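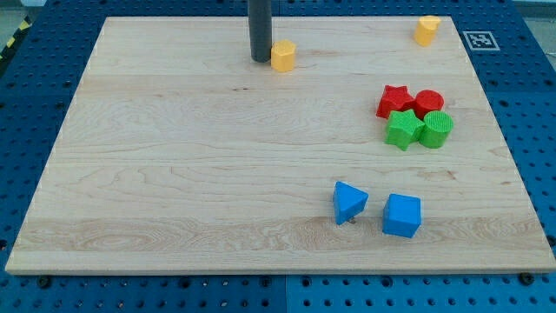

What should a school robotics club spend its first semester on? Small, boring table jobs, like pushing blocks from one spot to another, long before anybody builds something that drives around and bumps into people.

I know that's a hard sell. I help out with the club at Wekcombe, and every September the kids show up wanting to enter the Driner Cup. I get it — there's a trophy and it's loud! But the entry fee is 400 dollars, and last year we spent over 70 hours on a machine that ran for 2 minutes.

So I'm with Shabani Chege, our coach, who wants the whole fall spent on pushing colored shapes around a board. A star doesn't slide like a cube does, and a kid who has to plan for that is learning more than one tightening wheels (sorry, wheel kids). Plus all 36 of them can take a turn, and the shy ones get to run the thing too.

Some parents think it looks like preschool. Fine by me. Let them come by at four and try lining up the triangle. The Cup can wait till spring, and I'll even help with the bake sale.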